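# The table where things get fixed

When I asked Dalal Twal if I could write about her repair table, she answered that it is only a table. Then she talked for almost two hours, and I had to ask for a second pen.

The table is in the back part of Provamstead, the small shop for used household goods that Dalal runs with her cousin Hadi Saliba. People bring lamps, kettles, chairs with a loose leg, music boxes, sewing machines. Some of it is for sale later and some goes home again with the owner. All of it passes first over a flowery surface with roses on it, in pink and green colours which have become very pale.

"My aunt had roses on her kitchen table, so I wanted roses," Dalal says. "In the beginning I was careful. I put newspaper on top. After one month I stopped with the newspaper, because small screws go under it and you never see them again."

She moved here nine years ago and learned to repair from an older neighbour, Krum Vasić, who was a fitter in a dairy factory. He still comes by, mostly in the mornings, and sits on the good chair. When I visited he was there too, and he did not wait to be asked.

"She had strong hands and no patience," he told me. "She wanted to open everything at once. I said to her, first look. Turn it around. Where did the maker put the last screw? Begin there."

Dalal laughed at this, but she agrees with him. For her the most difficult part of the work is the opening. Many cheap appliances, she explains, are made so that the case closes with plastic clips, and the clips break if you push in the wrong place. She showed me a toaster with three broken clips, which she keeps on the shelf as a reminder. It was her first one.

I asked how many things she has repaired. She keeps a school notebook for this, with a line for each object, and she turned to the last page to be exact. The number was 1,155. There is also a list of what could not be saved, at the back of the same notebook, and she did not want to read that one aloud.

Hadi takes care of the front of the shop and of the money. He is a quieter person, and he was polishing a tray the whole time we spoke. "People think it is a business of old things," he said. "It is more a business of waiting. You wait for the part, you wait for the glue, you wait for the customer to remember that he has a kettle here." Last year the shop took in $2,292 from repairs alone. He says this number with neither pride nor shame. It paid for the new window and for one part of the heating.

The prices are written on a piece of cardboard by the door. To look at something costs nothing. A plug or a cord is a few dollars. For anything with a motor you must ask Dalal, and she will first say no, and later in the day she will telephone you.

One regular visitor is Uyên Hoàng, who teaches at the primary school and arrives with bags of broken scissors, staplers and pencil sharpeners. I met her by luck, as she was picking up 27 pairs of scissors that had been tightened and oiled. "The children think there is a scissors hospital," she said. "I have not corrected them."

She stayed for tea and told us about the music stand from the school hall, which fell down in the middle of every concert in April, each time on the same boy. Dalal found that one washer was missing. The repair took less time than the tea.

I also wanted to know about the specialised tools, as I expected a big collection. There is one drawer. Dalal bought most of it from Wissam Qudah, who closed his hardware store, called simply Qudah, and sold the stock by the box. He has since become a friend of the shop and has opinions on how the drawer should be arranged.

"He comes, he moves everything, he goes home," says Dalal. "Then I move it back."

I reached Wissam later by telephone, and he did not deny it. "A drawer must be in order of size," he said. "Hers is in order of love. The ones she likes are at the front." He believes that most people own too many tools and clean none of them. In his store he used to tell customers to spend less on the set and more on a single good handle, and he admits this was perhaps not so clever for a shopkeeper.

Cleaning is a delicate subject at Provamstead. Every object arrives with its own dirt — crumbs from the toasters, grey dust from the fans, small dark bits out of anything that stood in a garage. Dalal brushes the table at the end of the day and not before. If she brushes in the middle of a job, she says, she will sweep away a spring.

"My cousin cannot look at it," she says, and Hadi, still with his tray, confirmed that he cannot.

Before I left I asked which tool she would keep if she could have one only. I thought she would need time for this question. She had the answer ready, and Krum, from his chair, said it together with her: a thin screwdriver with a grip that does not slide in the hand. She uses it for screws, naturally, but also to lift a clip, to scrape old glue from a corner, and to hold down a wire while the other hand is busy. Krum does not approve of the scraping.

"You can damage the tip," he said.

"Then you give me a new one for my birthday," said Dalal. 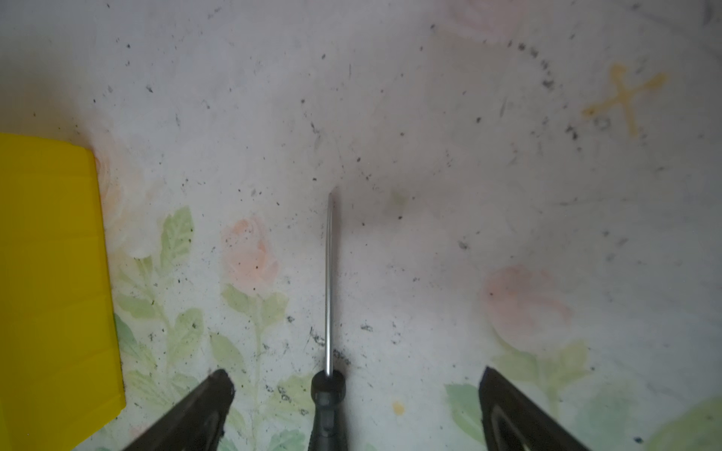 ## If you want to bring something

Provamstead takes repairs in the mornings. Please empty the crumbs out first, and bring all the loose screws, also the ones you believe are from something else. Sewing machines only after a telephone call. The shop does not take microwaves.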